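Skorna two-arm station with multi-finger hands: review after 100 shifts

Posted 2018-03-10

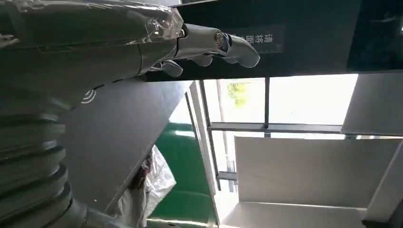 Our packing hall bought the Skorna station in January of last year, to replace one of the 2 benches where people put small parts in trays. I work at the other bench, so I write this as a colleague of the machine and not as the person who paid for it. The seller was Carrillo, and the control program is called Plikus.

First the good things. The hand is gentle. We give it caps, hinges and small bottles, and it seldom drops one. It is slower than a trained person, but it keeps the same speed in the last hour as in the first, and in our hall the last hour was always when wrists began to hurt. Two of my colleagues had bandages every winter. This winter they did not.

The Plikus program is easy for daily use. I learned it in two afternoons. The messages are short and clear, only the menu for changing a tray is hidden too deep, and I still forget where it is.

Now what I like less. Teaching a new part takes most of a morning, and during this time the person who teaches makes no trays. Our manager did not count this in the plan at first, so for some weeks we looked lazy on paper. Also the work has become more quiet. Before, we were four at the benches and we talked. Now I have more to check and fewer people to talk with — I did not expect to miss it so much.

No one lost the job, I must say this too. One colleague moved to shipping and is happy there, one moved and is not.

Compared with the Drandard gripper, which we tried before, the Skorna hand holds round things much better. For flat boxes the Drandard was faster and needed less care.

Would I recommend it? For mixed small parts, yes. Ask for the training days in writing, and put the teaching hours in the plan from the start. I give it 4 stars from 5.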